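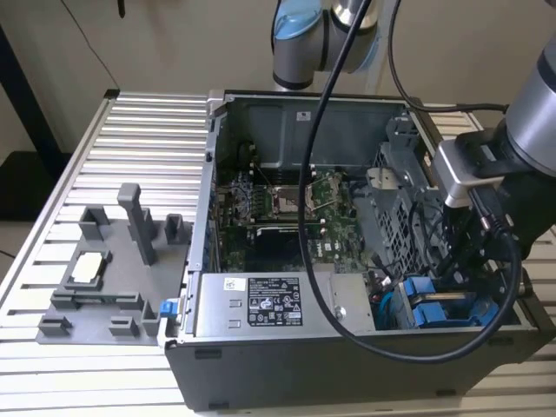

The Werberg tower on its side with the panel off. Green motherboard in the center, power supply nearest, drive cage to the right.

Werberg office tower, refurbished, bare-bones
Posted Tuesday, June 6, 2006

I bought this tower from Motaung, who sell off-lease office machines with the processor pulled. The price was $276 with shipping. I wanted a case and board I could work on without cutting my hands up, and I have now had it open enough times to say how it holds up.

Packing was adequate. The box had foam at the corners and nothing in the middle. My tower arrived with one small dent in the side panel, which still goes on and comes off the way it should. No manual in the box. The seller's page has a scan of one, but pages 16 to 20 are missing, and those are the ones on front panel wiring.

The case
The outer shell is dark gray and the chassis under it is bare metal. Laid flat with the panel off, almost everything can be reached from above. The power supply runs across most of the width below the board, with its label facing up, so you can check the ratings without taking it out. I wish more makers did that. There is a small blue latch on the left side next to it.

The drive carriers are blue plastic. They feel cheap and they work fine. Mine slid in and out without a fight, though the lower one needs to be square to the bay or it binds. The drive cage is perforated metal and doesn't flex when you lean on it.

Cables are the weak point. They are bundled, but the bundles end up in the right half of the case between the board and the cage, right where I want to put my hand. I re-tied mine with three Plolex straps and it was better. It should not have been necessary on a machine sold as ready to build.

The board
The processor socket has a metal retention bracket with a lever. Mine opens smoothly and closes with a firm push. Check the socket under a good light before you buy a processor for it. I did, found nothing bent, and wrote to Motaung to say so, because their return period on boards is short.

Memory slots are easy to reach. The expansion area is tight once a card is in, even a short one, and I would not try a full-length card with the cables left the way they came.

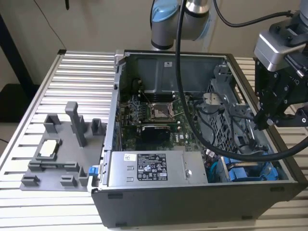
Nosipho Zwane wrote in to say that her Werberg came from the same seller, and that the cables bothered her less than the fan noise. She took the power supply out first, ran the front panel leads along the floor of the case, then put the supply back over them. It took her an evening, and she says she would do it again on the next one. She also asked whether the Musodia cooler fits.

It does, on mine. The Musodia is the low one with the clip, and it went on with the case flat on the bench. Do not try it with the tower standing up. I did that on an older machine in September and dropped the clip onto the board.

On the noise, I agree with her in part. It is noticeable in a quiet room. With a window open or a radio on I stop hearing it. I have not tried a different fan.

I have not tried her cable route either. It sounds tidier than mine – my only worry would be pinching a lead under the supply, so go slowly when you lower it back in.

Good: solid case, everything reachable from one side, power supply label readable in place, carriers that come out easily.

Bad: cable bundles in the way, incomplete manual scan, thin packing.

I would buy it again at this price. At $50 more I would look for one with the manual.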